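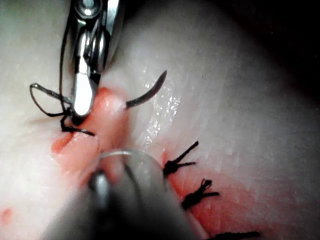
Fig. 1. Curved needle and black thread on a synthetic skin pad, wound partly closed.

Wound Closure and Healing: Notes to Accompany Lecture 2
Foundation Certificate in Health Studies, Gremstead
Vlasta Kolář
April

1. Purpose of these notes

These notes cover the material presented in the second lecture and should be read before the seminar. Students are expected to know the terms set in capitals at first use. The lecture does not train students to close wounds, and nothing in this handout should be taken as clinical instruction.

2. How skin heals

The skin has two main layers. The outer layer, the EPIDERMIS, is thin and has no blood vessels of its own. The DERMIS lies beneath it and contains vessels, nerves, hair roots and the collagen fibres that give skin most of its strength. A graze confined to the epidermis will usually heal without a scar. A cut that passes well into the dermis will usually leave one.

Healing is commonly divided into four stages, which overlap. Bleeding is first brought under control as the vessels narrow and a clot forms (HAEMOSTASIS). Inflammation follows, usually lasting several days, during which white blood cells clear bacteria and dead tissue. Redness and mild swelling at this point are expected. New tissue is then laid down, small vessels grow into it, and the surface cells move inwards from the edges to cover the gap. In the last stage, REMODELLING, the collagen is rearranged and the scar becomes paler and flatter. Remodelling may continue for a year or more. Scar tissue does not regain the full strength of the skin it replaces.

3. Three routes to closure

PRIMARY INTENTION refers to healing in which the edges are brought together soon after the injury or operation. It suits clean wounds with little loss of tissue and generally gives a narrow scar.

SECONDARY INTENTION refers to healing in which the wound is left open and fills from the base upwards. Pressure ulcers and many abscess cavities are managed in this way. The process is slower and the dressing plan matters a great deal.

DELAYED PRIMARY CLOSURE, also called tertiary intention, falls between the two. The wound is cleaned, left open for some days and closed when it is judged free of infection. Students often confuse this with secondary intention in written work. The difference is that the edges are eventually brought together.

4. Materials

Thread has been used to close wounds since ancient times, and linen, hair, silk and animal gut have all served. Catgut, despite its name, was prepared from the intestines of sheep or cattle.

Present-day threads are described in three ways. They may be absorbable, meaning that the body breaks them down, or non-absorbable. They may be natural or man-made. They may also be a single strand (MONOFILAMENT) or several strands twisted or braided together (MULTIFILAMENT). A single strand passes through tissue easily and gives bacteria fewer places to lodge, but it is stiffer and its knots are less secure. Braided thread handles well and holds a knot firmly, though it may draw fluid along its length.

Thickness is given by a number system which new students find awkward. In the sizes written with a zero, the thread becomes finer as the first figure rises, so that 6-0 is finer than 3-0. Finer sizes are usually chosen for the face.

Adhesive strips, tissue glue and metal staples are alternatives. Strips and glue are suited to small wounds under little tension.

5. Factors that slow healing

The following were discussed in the lecture:

Infection
Poor blood supply
Smoking
Diabetes, particularly where poorly controlled
Lack of protein, vitamin C or zinc in the diet
Long-term use of steroid medicines
Repeated pressure or movement at the site

Students should be able to explain at least two of these with reference to the stages in section 2.

6. Seminar and written work

The seminar lasts 90 minutes. Students will work in pairs on the Lukáč case, which is included in the course reader, and should come prepared to say which route to closure they would expect and on what grounds.

The written assignment is an essay of 2,000 words comparing primary and secondary intention. Students taking the extended module submit 3,000 words and must include a section on diet. Reference lists are excluded from the count. Work is to be handed in through the usual system before noon on the closing date shown in the course timetable.

Comments

reteck_p: Is the section on thread sizes examinable, or is it only for background?

Vlasta Kolář: The general rule is examinable. Individual sizes are not.

Fleltell: Section 3 cleared up delayed closure for me, thank you. The slides had it under secondary.

M.: Could the Lukáč case be put online as well? The library copy of the reader is out on loan.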